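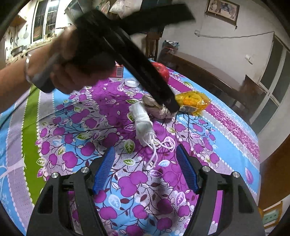 Bundled white cord on a table with a patterned cloth.

To: Residents' Services list
From: Angus Rennie, Office of House Services, Skjelbred Hall
Date: July 17, 2019
Subject: Re: Sorting of small items, Common Room tables

Dear colleagues,

Thank you to those who replied to the notice quoted below. The Office has considered the questions received and provides the following guidance for all floors.

1. Cords are to be bundled before they are placed in a bin. The cord in the attached photograph is acceptable for storage once its loose loops have been tucked in. The wrapping around the middle should remain in place.

2. Sealed packages with a barcode label are to be kept closed and set aside for the supply room at Cinside. Floor staff should not remove the label.

3. Rope and other knotted items should be stored separately from electrical cords. Last December the two were combined in one bin, and a considerable amount of time was spent separating them.

4. Food may not be placed in any bin. This includes whole fruit and vegetables.

5. Tablecloths remain the property of the Hall. Please shake them out, fold them and return them to the linen closet when sorting is complete.

The Office has ordered 200 clear bags from Luveck for cords. Each floor may request up to 100. Requests beyond that amount must be approved by Mr. Shearer.

The inventory at Nono House currently lists 974 small items. Corrections to that list should be sent to this address and not to the front desk.

Sincerely,
Angus Rennie
Office of House Services

Torquil Shearer wrote:
> Dear all,
>
> Sorting of the small items left in the Common Room will
> begin this week. Please use the long tables and keep the
> cloths on them, as the tops were recently refinished.
>
> Staff have asked whether cords should be coiled or left
> loose, and whether unopened packages belong with the
> general stock. I would be grateful for a ruling from the
> Office before any bins are closed.
>
> Regards,
> Torquil Shearer
> Floor Coordinator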